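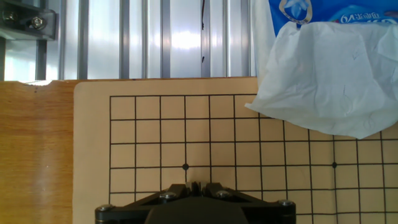

Our Go club in Trenmont had its last in-person night in March, so I've spent the past few weeks moving everything to online play. Posting what we set up in case another small club wants to copy it.

Last updated: 5 April 2020
3 min read

Time settings first. Main time is 30 minutes each, then 5 periods of byo-yomi at 30 seconds. A full game fits in one evening, even for the slow players.

Handicaps stay the same as on the club ladder. Online ranks don't match ours. Teodor Dahlgren came out three stones stronger on the server than he is on Tuesdays, and Gudrun Eide came out two weaker.

Some members had never used a mouse for this and misclicked a lot. Turn on the setting that asks you to confirm each move. On a tablet, zoom in before you play in a corner.

Undo rule: one per player per game, only for a misclick, and you have to ask before the other person moves.

Reviews work better than I expected. Randi Isaksson shares her screen and we go through one game for 90 minutes. Everyone else stays muted and types questions.

She stopped us at move 79 last week – a hane on the second line that four people had called too small. It was worth more than anything in the center. I still don't read those well.

The Hedport match in May is moving online too. Five boards, same time settings. Linnea Viklund has the pairings, so message her if you want a seat.

Beginners can start on 9x9 and skip the ladder for now.

Filed under: Board Games, Clubs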